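Folding on a Covered Table: Notes from the Druldale Garment Room

The folding lead at Druldale has worked with secondhand and returned clothing for most of a career, the last part of it on contract for Travon. We spoke on a Tuesday, during a run of shirts and jeans, and asked first about the table.

"People want a hard top," the lead said. "A hard top is fast and the shirt slides off it. We cover ours. The cover grips the fabric enough that one edge stays put while you move the other."

The cover is changed when it no longer lies close to the table. Small wrinkles are tolerated. A ridge is not, as it prints into thin knits under the weight of a stack. 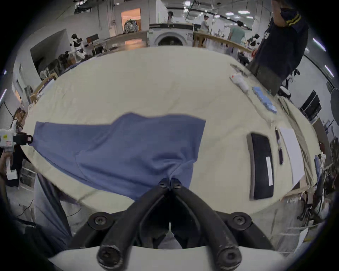
Flat pieces come before anything with sleeves. The lead treats them as practice in tension: hold one corner, take up the fabric at a second point, and bring the two into line before lowering the cloth. The common fault is a pinch that takes in too much material. In the blue cloth, the wrinkles fan out from the pinch point, and the lead reads such lines as a map of the pull. "Let go, smooth from the center out, and take a smaller bite," was the instruction. Pressing the wrinkles down by hand only moves them to the next panel.

Room standards were drawn up with Demolon, a storage supplier, and set the finished size to suit a shelf bay. A shirt is folded in at both sides and then brought up from the hem. Jeans are laid leg on leg and reduced to a square, with the waistband patch left outward where the style has one. The room logged 1540 finished pieces in August against a target of 2000, and the lead puts the shortfall down to refolds.

"Most refolds are loose corners," the lead said. "The bundle is the right size and one corner has walked out of it."
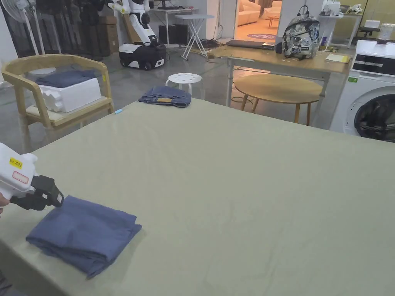 Rezaei disagrees about corners, and told us that a loose one on a soft garment should be tucked at the shelf, as a second full fold costs more time than it saves and puts new creases in the front panel. The lead accepts this for sweaters and rejects it for anything sold by appearance.

On T-shirts the two methods agree. The body is spread flat and the side seams are found before any fold is made. Sleeves are opened out next. The hem is handled last, and the lead asks for it to be held wide, with 2 points of contact well apart.
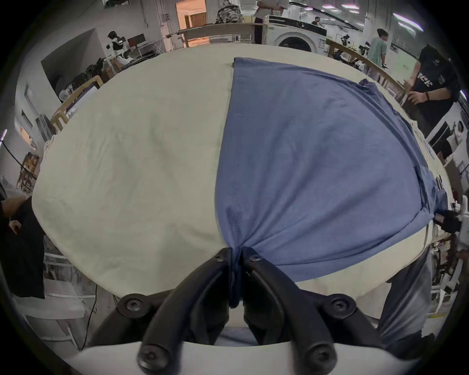 T-shirt on the covered table, hem gathered at the pinch.

A narrow grip at the hem twists the lower body and pulls the side seams off line. The lead's correction is to release the hem, reset the shirt from the shoulders down and check the seams again. Jeans follow the shirts on the afternoon list, and the cover is pulled tight between the two.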